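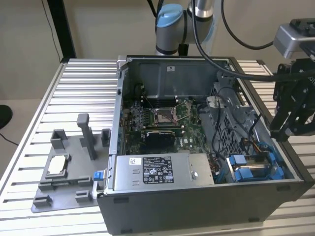 Figure 1. The disassembly cell used in Unit 7: open desktop computer, fixture tray with processor, arm and gripper.

Unit 7: Protective stops during drive removal
Automated Disassembly, Moya Technical Institute

These notes accompany the Wednesday lecture and should be read before the laboratory session. They concern one fault, which occurred in May during a series of drive removals at the Dallalville teaching workshop. No person was hurt. The fault is used in this course for two reasons: the damage was small enough to be examined in full, and the first explanation given for it was wrong.

7.1 The task
The cell is required to take a hard disk drive, in its plastic caddy, out of a desktop computer lying on its side with the side panel removed. The programme in use was the Nikeler removal sequence, which has four stages: approach, grip, release and withdrawal. In the approach the gripper is brought to the drive area from outside the case. In the grip stage the fingers close on the caddy. In release the caddy is freed from its latches, and in withdrawal it is raised clear of the chassis before any sideways travel is allowed.

Students should note how little room there is. The drive cage, the cables routed along it and the power wiring all lie close to the path of the fingers. A movement that would be harmless over an open table may be a collision in this position.

7.2 What happened
The series consisted of 111 attempted removals. The first 109 gave no cause for concern. On the next attempt the arm entered a protective stop during withdrawal, with the caddy gripped and partly raised. The operator read the message on the control panel (force limit exceeded), concluded that the limit had been set too low, cleared the stop and resumed the programme from the same point.

The arm then completed its upward movement. When the chassis was inspected, a power lead had been pulled from its connector and one latch had broken. A further attempt was made on a second machine the same afternoon. It stopped at the same height, and the series was ended. 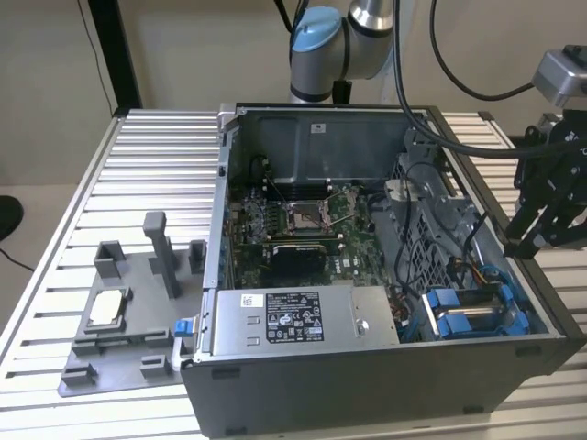
The operator's reasoning deserves attention because it was not careless. The limit had been lowered the week before, and two earlier stops in a separate series had indeed been false alarms. The error lay in treating the message as a report on the setting. A force limit message states only that the force was exceeded. It does not state the cause, and the cause must be looked for at the case before the stop is cleared.

7.3 Findings
The Utov controller keeps a record of force and position for each movement. On attempt 110 the upward force rose steadily over the last part of the withdrawal and reached 59 newtons at the moment of the stop. A drive binding against its rails normally gives a sharp rise and a sharp fall. A steady rise suggests something being stretched, and in this instance it was the lead.

The lead had been left under the edge of the caddy when the chassis was prepared. The preparation sheet required cables to be "tidy". It did not require them to be clear of the caddy, and the preparation had been signed as complete. The programme made no check of its own between release and withdrawal.

Three faults were therefore present together: an unclear instruction on the sheet, a missing check in the programme, and a restart procedure which allowed movement to continue with a part still in the fingers. Correcting any one of them would probably have prevented the broken latch.

7.4 Changes to the procedure
The following now applies to all work in the cell.

After any protective stop, the operator does not resume. The arm is put into hold, the cell is entered only under the local access rule, and the part in the gripper is supported by hand before the fingers are opened.

The programme pauses after release and raises the caddy by a short test distance at reduced speed. If the force does not return to its resting value, the sequence ends there.

Leads near the drive cage are moved clear and checked by a second person. The word "tidy" has been removed from the sheet.

Force limits are altered only by the supervisor — and never during a series. 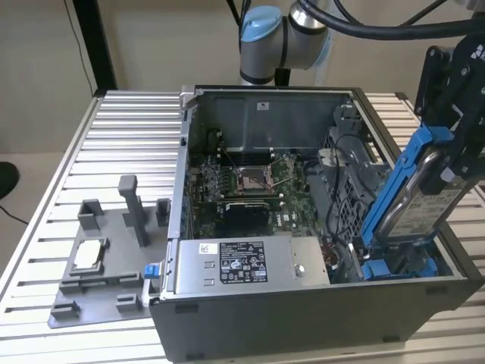 Figure 2. Drive and caddy held in the gripper, with the lower end of the caddy still within the right-hand part of the case.

7.5 The position of greatest risk
A caddy held at an angle, partly inside the chassis, is the position in which a restart is most tempting and least safe. The part looks almost free. Its lower end may still meet the cage, a latch or a lead, and the operator's view of that end is often poor. Opening the gripper at this point is also unsafe, as the drive may fall into the case.

Students will be asked in the laboratory to carry out a recovery from this position. The full recovery sheet is given in Appendix B and must be brought to the session. Safety glasses are required. Long sleeves are to be fastened at the wrist.

7.6 Preparation for the seminar
Write one page on the restart decision described in 7.2. State what information was available to the operator at the time, leaving out anything learned later from the controller record. Then propose wording for the panel message that would have made the inspection more likely. Submissions without a name and group number will be returned unmarked.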